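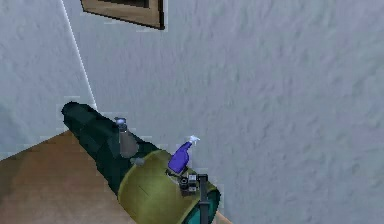

시뮬레이터만 만져 봤고 실제 모터는 한 번도 연결해 본 적이 없는데 그래도 신청할 수 있느냐는 댓글이 지난 모집 글에 달렸습니다. 납땜인두도 없고, 집에 공구라고는 드라이버 세트 하나뿐이라고 했습니다.

신청할 수 있습니다. 이번에 찾는 두 자리 가운데 하나가 바로 시뮬레이션 쪽입니다.

골틱(Goltik) 로봇팔 제작 참가자 모집

모집 인원: 2명 (시뮬레이션 1, 기구 및 배선 1)
장소: 공유 작업실 누시츠(Nusitz) 안쪽 작업대
모임: 매주 일요일 오후 2시부터 6시까지
기간: 3월부터 팔 조립이 끝날 때까지
보수: 없음. 부품비와 작업실 이용료는 아래 비용 항목 참고

무엇을 만드는가

골틱은 집 안에서 쓸 탁상형 로봇팔입니다. 분무기나 컵 같은 가벼운 생활용품을 집어서 옮기고, 정해 준 방향으로 들고 있는 것까지가 첫 목표입니다. 방아쇠를 당겨 물을 뿌리는 동작은 다음 단계로 미뤘습니다. 지금 시뮬레이터에서는 보라색 분무기를 그리퍼에 물린 상태로 팔의 자세를 잡는 작업을 하고 있습니다.

제작은 두 갈래로 진행합니다. 하나는 시뮬레이터에서 물체를 잡는 위치와 팔의 경로를 정하는 일이고, 다른 하나는 같은 치수로 실물을 깎고 출력해서 조립하는 일입니다. 제어 코드는 자사다치(Jasadach)라는 저장소 하나에 모아 두었습니다. 실물과 시뮬레이터가 같은 코드를 쓰고 설정 파일만 다릅니다.

현재 상태

베이스와 첫 번째 관절은 조립해서 작업대에 고정했습니다. 두 번째 관절은 하우징 출력까지 끝났고 베어링이 아직 들어가지 않았습니다. 손목은 도면만 있습니다. 그리퍼는 손가락 모양을 세 번 바꿨고, 끝이 조금 구부러진 형태와 평평한 형태 중에서 아직 정하지 못했습니다.

시뮬레이션 쪽은 팔 모델과 실내 배경, 물체 몇 가지가 들어 있습니다. 분무기의 무게중심 값은 임시로 넣은 것이어서 실물을 재서 다시 넣어야 합니다. 그리퍼의 마찰 계수도 마찬가지입니다. 목표 무게는 물을 채운 분무기 기준 294그램입니다. 남은 할 일 목록은 저장소에 있고, 현재 열려 있는 항목은 111개입니다. 중복된 항목이 꽤 있어서 첫 모임에서 같이 정리할 예정입니다.

시뮬레이션 담당이 할 일

물체별로 잡는 자세를 정하고 저장합니다.
충돌 모델을 단순한 형상으로 바꿉니다. 지금은 원본 메시를 그대로 써서 느립니다.
실물에서 잰 관절 범위를 모델에 반영합니다.
매주 결과를 한 장 이내로 적어서 저장소에 올립니다.

파이썬으로 짧은 스크립트를 읽고 고칠 수 있어야 합니다. 좌표계 변환을 한 번이라도 손으로 계산해 본 분이면 좋습니다. 로봇 전공 여부는 묻지 않습니다. 노트북은 본인 것을 가져와야 하며, 외장 그래픽이 없어도 해상도를 낮추면 돌아갑니다.

기구 및 배선 담당이 할 일

두 번째 관절의 베어링을 끼우고 유격을 잽니다.
손목 도면을 검토하고 출력합니다.
모터 전원선과 신호선을 분리해서 다시 묶습니다.
비상 정지 스위치를 작업대 앞쪽으로 옮깁니다.

버니어 캘리퍼스를 쓸 줄 알아야 합니다. 납땜은 작업실에서 배우면서 해도 됩니다. 3D 프린터는 호(Ho) 한 대를 예약해서 쓰고, 일요일 오후 시간은 이미 잡아 두었습니다. 출력물 후가공을 할 때는 보안경을 씁니다.

비용

작업실 이용료는 한 번 올 때마다 4000원이고 각자 현장에서 냅니다. 모터, 베어링, 감속기, 필라멘트는 제가 삽니다. 본인이 따로 쓰고 싶은 공구나 부품은 본인 부담이며, 나갈 때 가져가면 됩니다. 주차는 지원되지 않습니다.

작업 규칙

모터에 전원이 들어간 동안에는 팔이 닿는 범위 안에 손을 넣지 않습니다.
혼자 있을 때는 실물 팔을 구동하지 않습니다.
분무기에 물을 넣고 시험할 때는 전원부에 덮개를 씌웁니다.
공용 공구는 쓴 날 제자리에 둡니다.
치수를 바꾸면 도면과 시뮬레이터 모델을 같은 날 같이 고칩니다.

마지막 항목은 꼭 지켜 주셔야 합니다. 지난가을에 베이스 높이를 도면에서만 고치고 모델은 그대로 둔 적이 있는데, 어긋난 곳을 찾느라 모임 두 번을 썼습니다.

결과물

도면과 코드는 완성 여부와 관계없이 공개합니다. 참가자 이름은 원하는 표기대로 저장소에 올리고, 원하지 않으면 올리지 않습니다. 완성된 팔은 누시츠에 두고 함께 씁니다. 판매 계획은 없습니다.

신청 방법

누시츠 게시판의 이 글에 비밀 댓글로 다음 내용을 남겨 주세요.

지원하는 자리 (시뮬레이션 또는 기구 및 배선)
만들어 본 것 한 가지와 그중 본인이 맡은 부분
일요일에 빠질 수밖에 없는 주가 있으면 미리
연락받을 방법

만들어 본 것은 로봇이 아니어도 됩니다. 선반, 자전거 수리, 게임 모드 모두 괜찮습니다. 사진이나 저장소 주소가 있으면 함께 적어 주세요. 길게 쓸 필요는 없습니다.

댓글을 읽은 뒤 작업실에서 한 번 만나 30분쯤 이야기합니다. 시험은 없고, 조립 중인 팔과 할 일 목록을 같이 봅니다. 결과는 선정 여부와 관계없이 알려 드립니다. 두 자리가 모두 차면 글 제목에 마감이라고 표시하겠습니다.

자주 오는 질문

격주로만 올 수 있는 경우: 시뮬레이션 쪽은 가능합니다. 기구 쪽은 두 사람이 같이 잡아야 하는 작업이 많아 매주 올 수 있는 분을 찾습니다.

미성년자: 보호자가 작업실 이용 동의서를 써 주시면 됩니다. 양식은 누시츠 입구에 있습니다.

원격 참가: 시뮬레이션 담당도 첫 두 번은 직접 와야 합니다. 그 뒤로는 한 달에 한 번만 오고 나머지는 집에서 해도 됩니다.

중간에 그만두는 경우: 작업하던 내용을 저장소에 올리고 한 주 전에 알려 주세요.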